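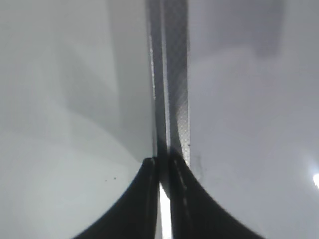 Edge trim between two wall panels, gap or no gap?

rerham_dan
Posted in June
I'm redoing the laundry room in our place in Rerham. The walls are getting pale gray panels with a dark metal strip covering each seam. The strips are rigid and push into a channel. The instructions say to leave a 2 mm gap at the top for movement. My brother-in-law says to run them tight to the ceiling because the gap collects dust. I have 4 seams to do. Who's right?

plumbline
Leave the gap. Metal moves with the heat, and a laundry room gets warm. I ran mine tight and one bowed out in the middle by the end of summer.

Flernmont Fixer
I disagree. Over a normal ceiling height the movement is tiny. I put these in a rental in Flernmont, all tight, and they still look straight. If yours bowed, the panels moved, or you cut it long.

plumbline
I didn't cut it long. It went in fine.

oldgrout
Panels move more than the trim does, so you're both partly right. Check what the panels need first. Mine wanted a gap at the floor too, and I hid that behind the baseboard.

rerham_dan
The panel sheet does say to leave space top and bottom. I missed that. Does anyone glue the strips, or just push them in?

Flernmont Fixer
Push fit only. You'll want to get one off someday to reach a pipe.

kettle_and_co
I used a few dots of silicone on mine because the dryer made them buzz. It peels off later if you go easy on it.

oldgrout
Same here, small dots and not a full bead. Wipe the channel out first. Sawdust in there will keep the strip from seating and you'll think it's the wrong size.

plumbline
Also buy one extra strip. Drarnton changed the finish on theirs and I couldn't match the one I had to replace.

rerham_dan
OK, going with the gap, and dots of silicone only on the seam by the dryer. I'll order 5 strips. Brother-in-law still says I'm wrong.

Flernmont Fixer
Tell him I'm with him.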